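2025-04-24, mixing room, Ostuvau album

Continued with song three, "Grelmont". The vocal was too sharp again on the small speakers, so I went back to the rough mix from March and compared. In the rough mix the voice is warmer, but the words in the second verse get lost behind the organ. I made a cut of 3 dB on the organ at 680 Hz and left the vocal as it was. Better. I still hear a small ring on the long notes.

Tempo map: the band plays the verse at 71 and the chorus a little faster. I did not correct this. Suryani Harahap asked me to keep it, and I agree with her — the chorus needs this push.

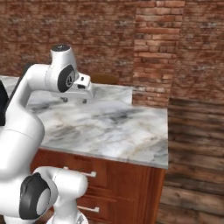 Marble top, both views. 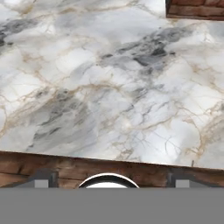

Does the choir need to be recorded again? Only the last chorus, where the altos come in before the drums; all the other takes are usable.

Reverb on the choir is now the long plate, with a pre-delay of 71 ms. Before it was much shorter and the consonants were not clear. The tail is maybe too long for the quiet ending, so I will automate it down from bar 228.

To do for the next session:
Print "Grelmont" without lead vocal, for the live show.
Ask Suryani for the final lyrics of "Wunau", my sheet has two different bridges.
Check the bass on "Quinlan" with headphones.
Back up the session before opening the new choir files.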